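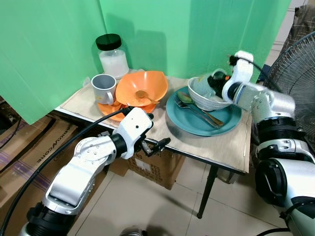 Dralgate is recruiting adults for a home-use study of ceramic glaze wear. The study records how the surface of everyday tableware changes under ordinary eating, stirring and washing, and how soon users notice the change. Glossy glazes are of most interest at this stage. An orange bowl with a wooden spoon resting in it is a typical pairing for the work, and the protocol covers bowls, plates and mugs in plain colors, with both wooden and metal utensils. Participants use the pieces at home in place of their own and bring them back for surface measurement.

Study title: Gloss Retention in Household Tableware, Phase 2
Study lead: Sylvie Vachon
Participant contact: Trinidad Padilla
Places available: 48 households
Duration: 7 months

Background

Phase 1 was completed in June under laboratory conditions. Test pieces were abraded with a standard pad and run through repeated dishwasher cycles, and gloss was read at fixed angles. The readings were consistent between pieces from the same kiln batch. They did not agree well with a small number of used pieces supplied by the study team, which showed more loss at the base of the well and less at the rim. Phase 2 is intended to find out whether that pattern holds in a larger group of homes.

What participants do

Each household receives one set of tableware from Eren or one from Zollberg. Sets are assigned by lot and cannot be exchanged for a preferred color or shape. The set must be used for at least 6 meals per week. Washing may be by hand or by machine, but the method chosen at the start must be kept for the whole study.

A paper log is supplied. Entries take a minute or two per day and cover the type of food, the utensil used and the wash program or detergent. An online version of the log is in preparation and will be offered to anyone who wants to switch.

Participants attend a measurement visit once a month at the Hakside building. Visits last roughly 32 minutes. The pieces are washed on site, dried, and read with a gloss meter and a low-power microscope. Participants also complete a short form rating the look and feel of each piece. The form is filled in before the readings are taken - please do not ask staff for earlier results until the final visit.

Broken or chipped pieces should be kept, wrapped and brought to the next visit. There is no charge for breakage. Replacement pieces are issued from the same batch while stock lasts.

Who can take part

Applicants must be 18 or older and live within reach of the Hakside building by car or public transit. The household must eat at home on most days. Shared apartments are accepted if one person takes responsibility for the log.

We cannot accept:
- anyone employed in the manufacture or sale of tableware
- households that expect to move during the study
- households where the set would be used outdoors or for feeding animals
- people who took part in the taste and temperature trial run by Ekrem Sarıgül

Normal or corrected vision is required for the person completing the rating form. Color vision deficiency is not a bar, but it should be stated on the application.

Payment

Participants are paid per completed visit, with a further payment at the end for a complete log. Transit fares are refunded on presentation of a receipt. Parking is free in the rear lot. The set itself must be returned, as the pieces are sectioned after the last reading.

Data

Logs are stored under a household number. Names and addresses are held separately by Eylül Duman and are deleted once final payments have cleared. Participants may withdraw at any time and will be paid for the visits already completed.

How to apply

Request the application form from Trinidad Padilla at the Hakside front desk, in person or by phone during office hours. Completed forms must be received by 2026-09-07. Applicants who meet the criteria will be called for a short screening interview with Hüsnü Gündoğdu, who can also answer questions about the glazes and their food-contact testing. Please have your dishwasher model number at hand for the call, if you have one.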